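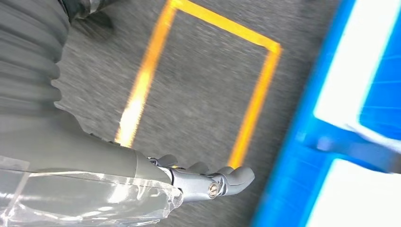
Stadtbücherei Noltitz bleibt länger zu — Umzug jetzt doch erst im November

Noltitz, 5/8/11. Die Stadtbücherei macht nach der Sommerpause nicht wie angekündigt wieder auf. Grund ist der Bodenbelag im neuen Haus an der Mühlgasse, der ein zweites Mal verlegt werden muss. Neuer Termin: November. Welcher Tag genau, steht noch nicht fest.

Im Rathaus war man am Freitagnachmittag knapp angebunden. Der Estrich sei bei der Messung zu feucht gewesen, heißt es, der Belag liege in zwei Räumen nicht plan. Wer das bezahlt, wird derzeit zwischen Stadt und der Firma Tymoshchuk geklärt. Die Firma wollte sich auf Nachfrage nicht äußern. Gutachten soll kommen, bis dahin ruht die Baustelle im Erdgeschoss. Oben wird weitergearbeitet.

Für die Leser heißt das: Ausleihe nur über die Notstelle in der alten Sparkasse, Marktseite, Eingang neben der Apotheke. Dort stehen 3.000 Bände, vor allem Kinderbücher, Krimis und die Reiseführer. Der Rest ist verpackt und bei der Spedition Nulton eingelagert, dran kommt man vorerst nicht. Vorbestellungen auf eingelagerte Titel verfallen, die Gebühr wird zurückgezahlt — aber nur gegen Vorlage des Zettels.

»Wir hätten uns das anders gewünscht«, sagt Büchereileiterin Miroslava Hrytsenko. Sie hat die Kartons im Juni noch selbst mit beschriftet. Die Lesekarten gelten weiter, auch wenn sie im Sommer abgelaufen wären, verlängert wird automatisch. Mahngebühren fallen bis zur Eröffnung keine an. Wer noch Bücher zu Hause hat, soll sie bitte trotzdem abgeben, der Rückgabekasten am alten Gebäude ist allerdings abmontiert. Rückgabe also ebenfalls in der Sparkasse.

Zahlen aus dem Jahresbericht, der am Donnerstag im Kulturausschuß lag: 2.232 angemeldete Leser im vergangenen Jahr, davon 1.518 unter achtzehn. Das sind mehr als im Jahr davor, vor allem bei den Grundschülern. Der Ausschuss nahm den Bericht ohne Aussprache zur Kenntnis. Gesprochen wurde dann doch, nämlich über die Verzögerung, und zwar fast eine Stunde. Mehrere Mitglieder wollten wissen, warum die Feuchtigkeit nicht vor dem Verlegen gemessen wurde. Antwort der Verwaltung: wurde sie, aber nur an einer Stelle.

Ärger gibt es auch wegen der Leseabende. Die Reihe »Herbstlese« war schon gedruckt, sämtliche Termine für den neuen Saal. Der erste Abend zieht nun in die Aula der Realschule um, die Bestuhlung ist dort knapp, es gibt bis zu 20 Plätze weniger als geplant. Schon gekaufte Karten behalten ihre Gültigkeit. Für die übrigen Abende wird noch ein Raum gesucht, im Gespräch ist der Gemeindesaal, der aber mittwochs vom Chor belegt ist.

Auch die Grundschulen müssen umplanen. Die Klassenführungen im September fallen aus, die Bücherkisten werden statt dessen in die Schulen gebracht. Anmeldung dafür läuft über die Sekretariate, nicht über die Bücherei.

Nichts Neues gibt es zum alten Gebäude am Nerkirgate. Ein Käufer ist nicht in Sicht, die Stadt will im Winter noch einmal ausschreiben. Bis dahin bleibt der Hof dahinter als Parkplatz offen, Einfahrt wie gehabt von der Gartenstraße, die Schranke ist außer Betrieb.

Öffnungszeiten der Notstelle: Dienstag und Donnerstag 14 bis 18 Uhr, Samstag 10 bis 12 Uhr. In der letzten Ferienwoche geschlossen. Telefon wie bisher, der Anschluß wurde umgestellt, am Montag kann es noch hacken. E-Mails werden gelesen, Antwort dauert derzeit aber ein paar Tage, weil nur ein Rechner angeschlosen ist.

Die Zeitungen liegen während der Bauzeit im Bürgerbüro aus, erster Stock, zu den dortigen Zeiten. (red)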